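# Dralla H4 two-hand tabletop kit

The Dralla H4 is a pair of articulated hands with mounting hardware and control software, sold by Prudness for pick-and-place work at a bench.

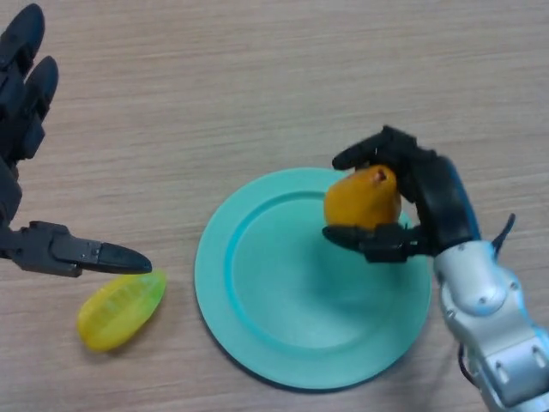 Each kit ships with one left and one right hand. The two are mirror images and don't share finger parts, so order spares by side. Fingertip pads are common to both and can be changed with the hand still on the arm.

## Supply and control

- Supply: 24 V DC, one feed per hand
- Control loop: 300 Hz
- Grip modes: pinch, wrap, hook, open hold
- Payload: up to 4000 g in wrap mode, palm up
- Software: Protulari 4, license included

The payload figure does not apply to pinch mode. Pinch limits depend on the shape and surface of the part and should be set by test. For soft or easily marked goods, start with the lowest force setting and raise it one step at a time.

## Mounting

The wrist plate fits Carrillo arms directly. Other arms need the adapter ring, sold separately. Leave a service loop in the cable at the wrist - a tight run will limit roll and wear the connector. Hands must be calibrated after mounting and again after any pad change.

Either hand can be run alone. With both enabled, Protulari checks for contact between the hands before each move and holds the second hand still if the paths cross. This check does not cover fixtures or loose items on the bench, which have to be entered in the work area file.

## Ordering

Lead times and spare part numbers are available from Sunita Sandhu in sales. Send arm drawings for non-Carrillo mounts to Štefánia Oravec, applications.

Page revised Jul 9, 2021. Kits shipped before this revision use the older pad set.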